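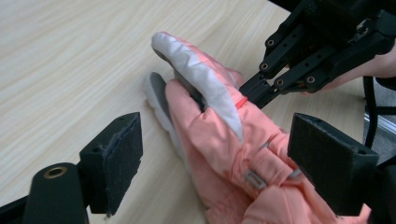

Vivek Joshi wrote back after the last round to ask whether we could please put the shed and garden tools on the same sheet as the kitchen, as he had ended up walking the Clatgate house twice with two clipboards. Quite right, Vivek, and so it's all on one sheet now, with my comments left in (I do go on, I know).

CLATGATE HOUSE, SPRING WALK-THROUGH

Front steps and handrail: OK. The rail has a little give at the bottom bolt but no more than in the fall. Look again in July.

Smoke alarms, all floors: OK, except the upstairs landing, which chirped at me the whole time I was up there, poor thing. New battery in.

Fire extinguisher, kitchen: OK. Tag no. 683, needle in the green. Please keep the bread bin from creeping in front of it!

Hot water at kitchen tap: NEEDS WORK. Came out at 156 degrees, far too hot for small hands. Dixit will turn the heater down and I'll test it again myself.

Stepladder (the Weltico): OK. Feet clean, both braces lock.

Garden gloves: check seams and fingertips on every pair, and shake them out before anyone puts a hand in. Spiders do love a thumb.

Pruners and loppers: NEEDS WORK. The catch on the Bonda pair won't hold closed. They're hanging on the high hook with a red tag until it's mended.

Extension cords: one taken away, nicked about 13 inches from the plug. The rest are fine.

First aid box: short of small bandages and eye wash. On my shopping list.

Back gate latch: OK, and so much smoother since it was oiled, thank you!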